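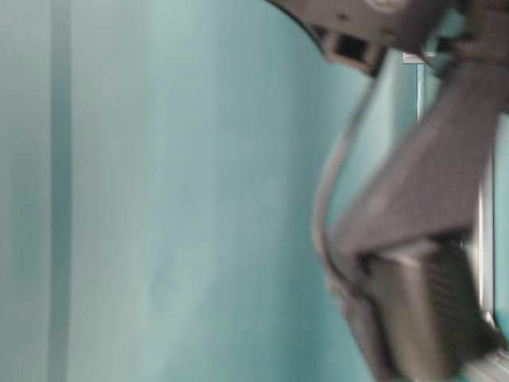

Interior Finish and Fixings Inspection, Haverford Building, Level 6
Completed 14th November. Form 1018, revision 9.

Scope: painted wall surfaces, trunking, cable supports and door hardware. Fire doors on this level are covered by a separate form. Ratings are A (acceptable), M (monitor) and R (repair before next inspection).

1. Painted walls, corridor. Rating: A
Coating sound, no flaking at skirting level. Scuffing at cart height outside the store. Wash down with mild detergent and recheck. The Clenora masonry paint specified for this level must not be cleaned with solvent.

2. Painted walls, stair landing. Rating: M
Hairline crack above the handrail bracket, running toward the window reveal. Pencil marks placed at both ends. Compare in January. If either end has passed its mark, rake out and fill before recoating.

3. Color and sheen match after patch repairs. Rating: A
Judge patches in daylight and again under the installed lighting. Two older patches on the east side show a flatter sheen. Cosmetic only, no action.
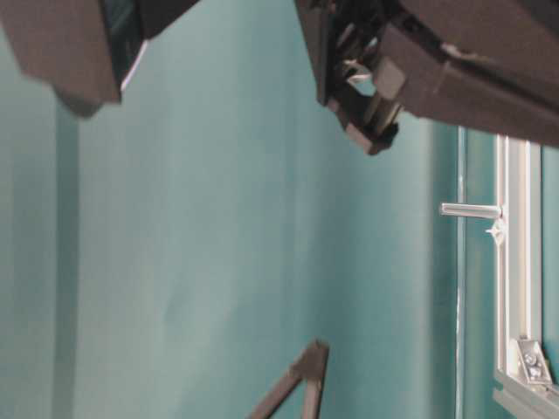 Teal wall finish, matte, uneven shading.

4. Surface trunking. Rating: R
Lid missing over the riser cupboard. Conductors are sheathed but exposed to contact. Fit a replacement lid from the Vultov range. Do not tape over the opening as a temporary measure.

5. Cable supports above ceiling grid. Rating: M
Eight supports inspected. Six are fixed to the soffit. The other two are hung from the ceiling grid hangers, which are not rated for the load. Transfer both to independent fixings.

6. Cable ties. Rating: M
Ties on the data run are overtightened and have marked the sheath. Replace with wider ties, pulled snug by hand. Tails to be trimmed flush. A tail cut at an angle leaves a sharp edge and will be recorded as a defect. 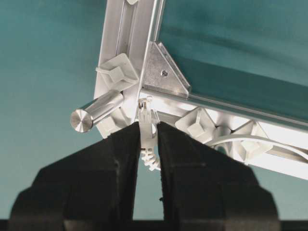

Plastic ties are not accepted as the only support over an escape route. Metal ties or clips are needed at the intervals given in the installer's drawing. Two sections of the corridor run do not meet this and are carried to the repair list.

7. Door closers. Rating: A
All close fully from any angle. The closer on the plant room door is slow over the last part of its travel. Adjust the latch valve a quarter turn and retest.

8. Access panels. Rating: R
Panel behind the copier is painted shut. Score the paint line, free the panel and label it. Key is a standard Trindetti budget lock pattern, held at reception. 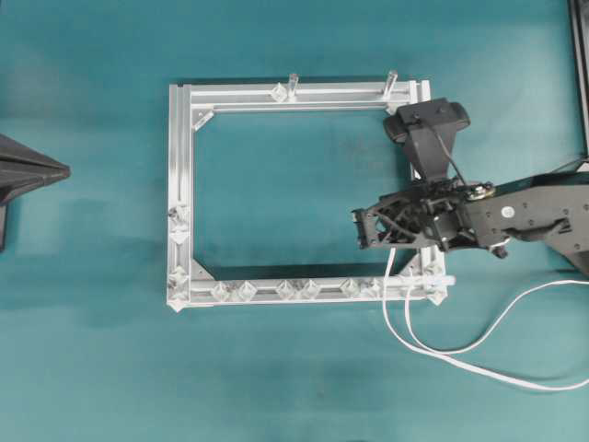 Can an item rated M be closed without a second visit?
Only if the repair is recorded on this form and the inspector has seen the finished work. Otherwise it stays open until the next inspection.

Repair list: items 4 and 8, plus the escape route sections under item 6. Isolate the riser circuit before fitting the trunking lid. Return the signed copy to the building office.

This site uses cookies to remember your preferences. Accept all | Manage settings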